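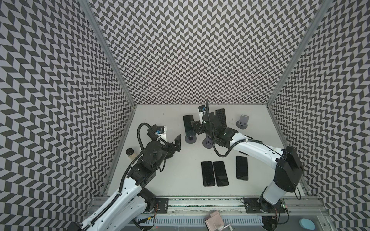
What software should you write first for a cell with two arms?

The clock and the logger. Everything else can wait until every message from every arm and every camera carries a time you trust, and until you can play a bad run back at your desk and get the same bad run.

Writing this fast, between builds. It's an opinion, and I've had it for nine weeks, which is how long we've been moving phones onto stands at the Meltstead bench. Before that I had a different opinion. Planner first. Get Clurkero up, get the arms moving, sort out the plumbing later. Everyone does it that way and I see why. Moving arms get you a nod in the hallway. A logger gets you nothing.

Clurkero is our planner. In-house, grew out of somebody's single-arm sampler, got a second arm bolted on in software long after its shape was set. It's fine. I'd say that to anyone. Give it a good state and it gives you a decent path, and it keeps the elbows apart most of the time. My complaint is with what we fed it. For the first stretch, the left arm's joint readings were stamped when the driver read them and the right arm's were stamped when the message landed in the queue. Same field name. Same units. Different meaning. And the planner dutifully planned around a right arm that wasn't quite where it said it was.

How did this look from the outside? Like a tuning problem. Right gripper comes in near the back of the table among the stands, clips one, and somebody opens the config and makes the safety margin bigger. Next day it refuses a perfectly good approach, so somebody makes the margin smaller. I did both of those. There's a comment in the config that just says "why" and it's mine.

We found it when we finally put Dodov in. Dodov is the recorder, dull little thing, writes down every message with two times on it: when the sender says it happened and when we got it. Plot one against the other and the left arm was a tidy band and the right arm was a flat line at zero. Nothing in the real world has zero delay. Took an afternoon to see and ten lines to fix, and the ten lines had been needed since the begining.

So that's the argument, more or less. The rest is me answering people who've already told me I'm wrong.

First objection: just use a bigger margin and slow down. Sure, if you're picking boxes off a pallet. Phones are thin and flat and the table is crowded once a few stands are on it. A stand with an upright back plate gives you a narrow way in. Slow is also a strange cure for bad timestamps. It hides them. The error shrinks with speed, everybody relaxes, and then someone turns the speed up for a demo.

Second objection, louder: learned policies make all of this go away. Train on enough demonstrations and the network soaks up the delay. I've heard this from smart people, including a couple at Shaikh, where they run a very similar cell and have far more patience than we do. My answer is that it soaks up the delay you had when you recorded. Change a USB hub and you've got a different delay. Now the policy is confidently early or confidently late, and you can't look inside and find the line that's wrong. At least with Clurkero I could read the thing.

And if your demonstrations have the wrist views paired with the wrong joint positions, you're teaching it something false at every step. We have three views: one on each wrist and a fixed one looking over the table. For a good while the fixed one ran behind the wrist ones. Not by much. Enough that the gripper in the wide view was still opening when the wrist view had it open. Would a policy learn from that? Probably, kind of. Would you know why it dithered above the phone? No chance.

Perception people get off easy in these talks so let me have a go at them too, meaning me, I wrote half of it. Black phone, screen up, dark glossy glass on a white table. Segmenting it is easy. The rectangle pops right out. Which way up it is, harder. A dark screen and a dark back are close cousins under flat light, and two phones lying almost touching will happily merge into one fat phone if your threshold is lazy. My first fix was a smarter model. The fix that worked was replay. I took the bad merges out of Dodov, ran the detector over them again and again with the settings changed one at a time, and it came down to a blur step I'd added for noise that wasn't there any more. Without recordings I would have been standing at the bench nudging phones apart with a finger and calling it testing.

Which brings up the thing I care about most: replay has to be real. Lots of teams have logs. Folders of them. Far fewer can feed a log into the same code that runs on the robot and get the same decision out. Ours couldn't at first. The detector pulled the current time from the system clock in 2 places and the planner seeded its sampler from it as well. So every replay was a fresh roll of the dice. You'd see a crash in the log, run it back, and get a lovely clean path. Wonderful. Useless.

Rule at our bench now, taped to the monitor: no node reads the system clock. Time comes in on a message or you don't get time. Seeds get logged. Config gets logged too, whole file, every run, since I don't trust anyone to remember what the margin was set to, me least of all.

People grumble. Startup is slower and the disks fill. Writing a new node means learning a small wrapper that nobody loves, and the error it throws if you call the wrong clock is rude (I wrote it late, it stays). Fair complaints. I'd add one of my own: recording everything makes you lazy about what to look at. There are runs in there from the early weeks that will never be opened. Somebody should write the pruning script. It'll be me and it won't be soon.

Where I'd give ground: if you have one arm and no cameras, skip most of this. A single driver loop is its own clock. You can be sloppy for a long while and get away with it. The trouble starts at the second arm, when "where is it now" gets asked of two boxes that each have their own idea of now. I've also been told that a proper vendor stack does it all for you. Maybe. I'd still plot the two times against each other before beleiving it. Takes an afternoon.

And I'll give the planner crowd this much, a logger on its own moves nothing. There's a point where you have to stop polishing the plumbing and put a phone on a stand. I just think most teams hit that point from the wrong side, arms waving, no record, arguing at the bench about what the gripper did a moment ago when everybody saw something different.

What I'd want next, if anyone's taking requests: a diff tool for runs. Same start, same phones, old code and new code, show me the first message where they part ways. Dodov has the data already. The hard bit is saying what counts as different, as joint values never match to the last digit and image hashes are hopeless. I have a rough version that compares decisions only, so grasp picked, arm picked, stand picked. Ugly but it caught a bad merge last week that the unit tests sailed past. Will tidy it and share it with the Shaikh people once it stops eating memory on long runs.

Build's done, back to it.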